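Automation and Staff Roles at a Residential Services Company

Student project report, Work and Technology module
November 28, 2025

1. Purpose of the project

The project examined how the introduction of automated garment handling has changed daily work at Ulier, a company that provides laundry and housekeeping services to furnished apartments. The question set at the start was a narrow one: which tasks have moved from people to machines, which have stayed, and which new tasks have appeared. Wages were outside the scope, as the company did not release pay data.

2. Background

Ulier runs a central laundry and sends staff to the apartments it serves. Until June, all sorting, folding and bagging was done by hand. The laundry now has 2 folding lines supplied by Kaneko, linked by a conveyor system from Beltska. Flat items such as sheets and towels pass through the lines without being touched between the dryer and the shelf. Clothing is still folded by hand, both at the laundry and in the apartments.

A separate development program, known inside the company as Genico, is intended to extend automation to clothing. It depends on recordings of folding carried out with hand-held grippers in ordinary rooms.

3. Method

A questionnaire was distributed to 100 employees at the laundry and in the apartment teams, and 76 returned it. The group also observed two shifts at the laundry and held short interviews with supervisors and apartment staff. Answers were recorded without names.

4. Findings

4.1 Physical work. Most laundry respondents reported less lifting and less reaching than before the folding lines were installed. Several added that standing in one position had become more tiring, as the person feeding the line cannot leave it while it is running. Under the earlier arrangement, workers moved between tables and set their own order of work.

4.2 Pace. The pace of the line was the most frequent subject of written comments. Supervisors described it as steady and easy to plan around. Feeders described the same pace as hard to interrupt, even for a short question from a colleague. The company has since allowed feeders to pause the line without asking a supervisor, and this change was well received – although some of the newer staff did not know it had been made.

4.3 Skills. Experienced folders were concerned that their knowledge would lose its value. In practice, some of them have been moved to quality checks, where they decide whether an item goes back through the line. Others have joined the Genico recordings. Clothing is difficult to automate for reasons these employees know well: a sleeve slips, a collar bunches, and a soft surface underneath shifts with the garment. Respondents in this group rated their work as more varied than before, but they also asked for clearer job titles and a written description of their duties.

4.4 Work in occupied rooms. Apartment staff raised a point the group had not anticipated. Rooms are lived in, and people continue with their own activities while work is under way. Beds serve as folding surfaces and also hold phones, tissues and other small belongings.

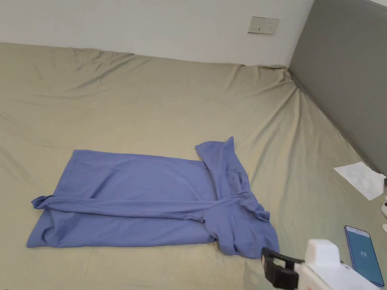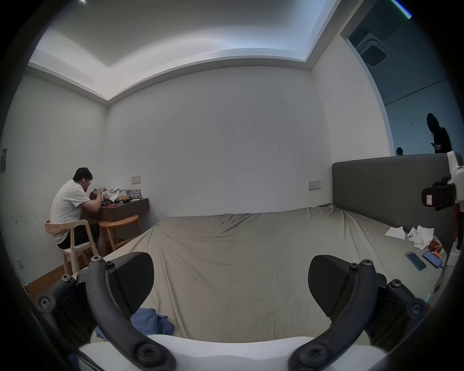 Supervisors stated that such conditions should be kept in the recordings, on the grounds that a system prepared only for a clear table would be of little use in an apartment. Staff agreed in general, but wanted a rule on personal items and on the privacy of others present. No written rule existed when the interviews took place.

5. Recommendations

The group recommends that Ulier rotate line feeders during each shift, state the pause rule in its training material, and define the recording role as a position with its own title. A short written policy on privacy in occupied rooms should be agreed with apartment staff before further recordings are planned.

6. Limitations

The questionnaire was given once, after the folding lines were in place, and comparisons with earlier conditions rely on memory. Night staff at the laundry were underrepresented among the replies. The blank questionnaire and the coding sheet for written comments are held with the module office.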